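Finding the Leaks: Compressed Air in the Plullach Teaching Workshop
Project report, 2026-10-29

Our project began with a noise. Anyone who has worked in the Plullach workshop after the machines are switched off will know it, a thin hiss from somewhere behind the benches, and every so often the compressor kicks in although no one is using any air. We wanted to know how much was getting away and where!

The workshop has a single screw compressor feeding a ring main at 7 bar, with a receiver in the yard and 30 drop points along the walls. We did the measuring in August, when the building was quiet and we could have the whole system to ourselves.

First we timed the compressor with every tool disconnected. In a perfect system it would fill the receiver and then stay off. Ours came back on again and again, running for 222 seconds in total during a test of 15 minutes. That is almost a quarter of the time, all of it spent feeding leaks.
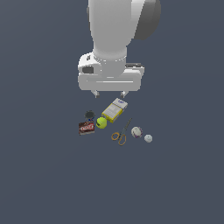

Next came the fun part, walking the pipework with a spray bottle of soapy water. Quick-release couplings were by far the worst – old seals, mostly, and one with a split collar. The threaded joints on the Nondolen side of the ring were in much better shape than we had expected, considering their age. Two drain valves were also passing air, and we would never have spotted those by ear.

We replaced the coupling seals, remade three joints with fresh tape and cleaned both valves. Repeating the timed test gave a far shorter running time, although we only managed it once, so we would like to do it again with the Stulent flow meter fitted before quoting a saving. Lowering the pressure is the other thing we are keen to try.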